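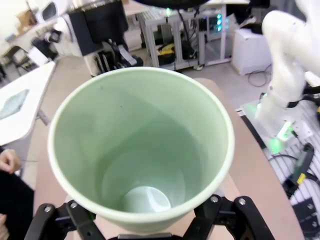
Why does my night train reservation show the wrong departure day in the Vimgate trip planner?

The planner converts departure times to the time zone of the account's home address. For trains leaving shortly after midnight local time, the itinerary can list the previous day. The ticket itself carries the correct local date, and the conductor's list is built from the ticket.

Ticket status: Open, workaround available
Opened: Wed 24 January
Product: Vimgate trip planner, web and phone
Route affected: Drandivby to Pletham, overnight service
Severity: 3

Reported problem
Customer booked two berths from Drandivby to Pletham in April. Confirmation email shows departure at 12:40 a.m. on Saturday. Planner shows 11:40 p.m. on the day before. The hotel in Pletham, booked through the same account, was offered with a check-in one day early. Customer has not paid for the hotel and asks which document to trust.

Steps to reproduce
Set the account's home address to a zone one hour behind Drandivby.
Book any departure between midnight and 1 a.m.
Open the itinerary under My Trips.
Compare the day shown there with the day on the ticket PDF.

Log
Checked the booking record. Departure is stored with the correct local time and station code. No fault on the carrier side.

Changed the home address on a test account to Drandivby and reloaded. Itinerary now agrees with the ticket. Changed it back and the error returned.

Asked customer to turn on "Show local station times" under Display. Phone app corrected itself after a restart. Web version still shows the old day until the saved itinerary is deleted and imported again from the confirmation email.

Tested the same steps on a Shearer coach booking. Coach times are not converted at all, so the coach leg is right and the train leg is wrong in the same itinerary. This makes the connection in Pletham look an hour longer than it is — agents should quote connection times from the tickets only.

Calendar export has a separate fault. Files exported before the display setting is changed keep the wrong day. Delete the old entry by hand and export again.

Workaround for agents
Tell the customer to follow the ticket PDF. Turn on local station times, then re-import the trip. Hold any suggested hotel for up to 7 days without payment while the dates are checked.

Pending
Hotel suggestion still reads the converted date. Passed to the itinerary team. Ticket stays open until the web fix is released.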